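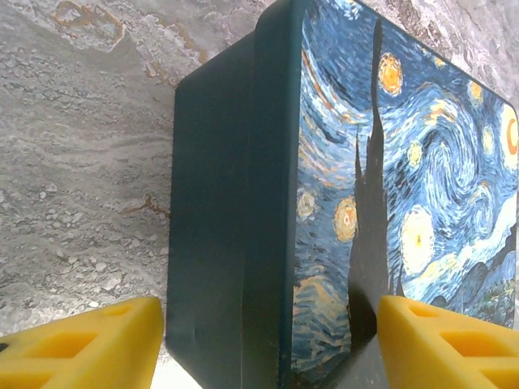

Vondráček

Home | Topics | A–Z | Recent changes
Search this encyclopedia Go

Decorative tin

A decorative tin is a lidded metal box with a printed outside. Used for tea, cookies, candy, later for buttons and stamps. Most are tinplate, thin steel with a coat of tin. Printing goes on the flat sheet first, then cutting and folding.

Art tins. Famous paintings are a common choice, Van Gogh's The Starry Night among them. Sides often left one plain color, cheaper to print.
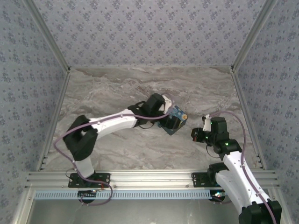 Household Objects Desk, Cirnow Reference

Lids. Slip lids just push on. Hinged lids cost more and the pin wears out. Rolled edges keep fingers safe and stiffen the rim.

Care. Wipe with a soft cloth, dry right away. No scouring pads, they take the print off. Rust usualy starts at the seams.
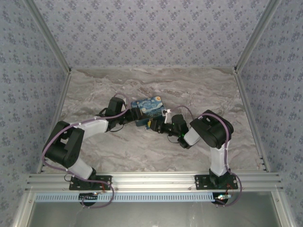
Small rectangular tin with rounded corners.

Collecting. Dents lower the price, so does a missing lid. Sellers at the Tonden fair in July sort by size and not by maker, wich makes dating hard. Sets of 5 or 10 turn up.

Related articles
Tinplate
Cookie tin
Tea caddy
Nuvstead box works
Printing on metal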